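Hevumon Sightings: celebrity sighting items from tabloid and gossip pages
Version 2, README
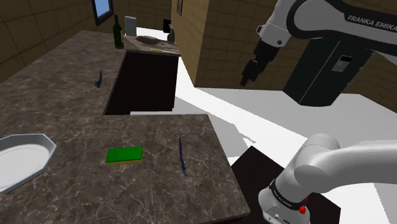
Media Text Group, Zeleke Institute

Summary

Hevumon Sightings is a set of 1115 short English news items that report a public figure being seen in an everyday place such as a store, an airport or a restaurant. Each item is labeled for who made the claim and how firmly the text states it. The set was built to study how gossip writing passes a claim from one outlet to the next.

Files

items.tsv: one item per row, UTF-8, tab separated
sources.tsv: outlet codes and the type of each outlet
guide.txt: the labeling guide used by the annotators
splits/: train, dev and test lists, by item id

Fields in items.tsv

id: item number, stable across versions
outlet: code, see sources.tsv
body: text of the item, headline removed
claim_source: own, other_outlet, reader, unnamed
firmness: stated, reported, guessed
place_type: one of 30 values, listed in guide.txt
dup_of: id of an earlier item with the same claim, or empty

Names of the people reported on are replaced with tags (PERSON_A, PERSON_B). Tags restart with each item, so the same person cannot be followed across rows. Street addresses and license plates were removed by hand.

Labeling

Every item was read by two annotators, Eyerusalem Tamiru and Abenezer Negash. Where they differed, Zinash Admasu made the final call. Most differences were between reported and guessed, mainly in items that open with a named outlet and end with "sources think" or similar wording.

Changes from version 1

Items from the Brulton feed were dropped after it was found to repeat Clarkar copy word for word.
The firmness value "unclear" was removed and those rows relabeled.
Splits were redrawn in April. Scores on the old test list should not be compared with the new ones.

Known problems

dup_of misses rewrites that change the place. Photo captions were joined to the body in a few outlets and have not been split out. The labels say nothing about whether a claim is true.

Use

Research use only. Do not try to restore names.

Maintainer: Tsegereda Negussie
Loader scripts: Jaanus Kalniņš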